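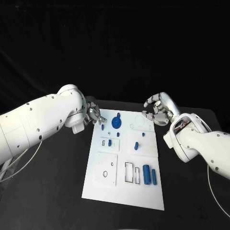
White board on a black tabletop, with a small blue peg standing near the upper-left corner.

Rillard Hand Speed Scores
README, version 2

What this is

A table of 425 timed pegboard attempts by adults, typed up from paper score sheets kept at the Nodthorpe and Taltdale sites. People moved pegs from a tray into holes, one hand at a time, and someone with a stopwatch wrote down the seconds. The table was put together by Golshifteh Safavi, who also wrote this file.

Scores like these get used to say that a person has "good hands" or "slow hands" for their age. I don't think the sheets can carry that much weight, and I'd ask you to read the problems section before you plot anything.

Files

scores.csv has one row per attempt
sheets.csv has one row per paper sheet, with site and handwriting notes
changes.txt lists every value I corrected and what it said before

Columns in scores.csv

person_id: a random code, not linked to any name
age_band: in steps of 10 years
hand: left, right, or blank
seconds: as written on the sheet
practice: yes, no, or blank
site: N or T

A blank means the sheet was blank. I did not fill anything in. Version 1 filled in missing hands as "right," on the theory that most people are right-handed. If you used version 1 to compare hands, please redo it. 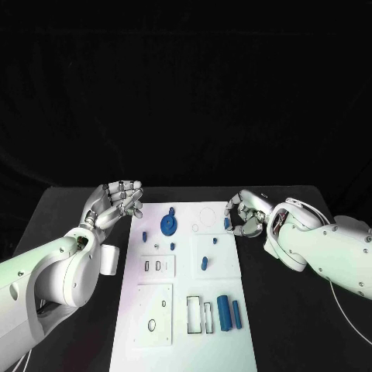 Problems

The stopwatch. Nodthorpe started the clock on the word "go." Taltdale started it when the first peg was touched. Any gap between the two sites includes that difference, and I know of no fair way to take it out.

Practice. The Azimi instruction sheet, which both sites say they followed, allows one practice run. It does not say how long that run should be. A "yes" in this column could mean a few pegs or the whole board.

Round numbers. Far too many times end in 0 or 5. I suspect some of them were written down from memory after the person had left. There are 19 rows where the sheet has been crossed out and rewritten in a different pen; these are marked in changes.txt, and I would leave them out.

Dropped pegs. One site let people pick them up with the clock running. The other may have done the same. Its sheets don't say.

Age. The oldest bands are thin, and everyone in them was well enough to travel in and willing to be timed. Please don't call their scores typical.

What it might be good for

Teaching people to clean messy data. Testing a form before you print a stack of them. Arguing with anyone who claims a two-second gap between hands means something.

What it is not good for

Diagnosis, hiring, or setting a passing score. I have been asked about all of these. The answer in each case is no.

Terms and corrections

Free to copy and change if you keep this file with the table. If you find a mistake, send the sheet number along with the row. "The averages look off" is probably true but gives me nothing to check.

Last edited Sep 20, 2026

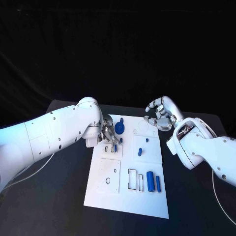
Small blue part and the slotted panel.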